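Stasham build log
Jul 12, 2020

Moved from the bench to the bedroom for soft goods. On the bench everything lies flat and the fingers close on it without trouble. On a mattress the target sinks when you push on it, and the tips tend to pick up whatever is underneath as well.

Left the bedding as it was: the pink penguin blanket, the floral quilt, pillows, clothes.

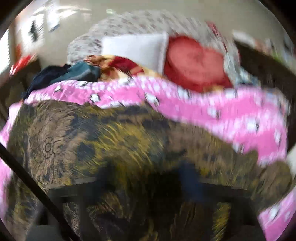 Pad angle first. With the pads parallel the tips skate over fleece and close on air. Tilting them in 18 degrees gets a fold of cloth between them before the motor loads up. Any more than that and the screws on the left finger work loose. Put thread locker on all of them and will check again after the next session.

Motor is still the old Sekiguchi unit from the 2012 parts box. Gets warm after 60 cycles, so I stop there and let it rest. The Sadano driver board is fine. Current limit set one notch lower than on the bench.

Cable needs a better route. It hangs down next to the right finger and will snag on something sooner or later. Plan is a clip at the base and a shorter lead.

Next I want corners. A cushion corner is thick where it meets the filling and thin at the tip, and I'd like the approach to come in from below the point with the fingers wide open. 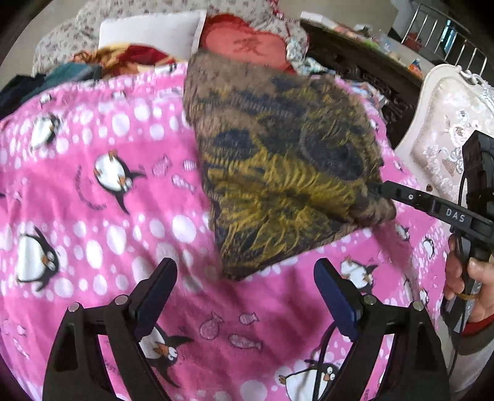
To do

Print 6 spare pads in the softer filament
Cable clip, shorter lead
Ask on the Mestitz list about a quieter gearbox
Rerun the fleece folds at 18 degrees with the new pads
Write up the current limit settings before the end of July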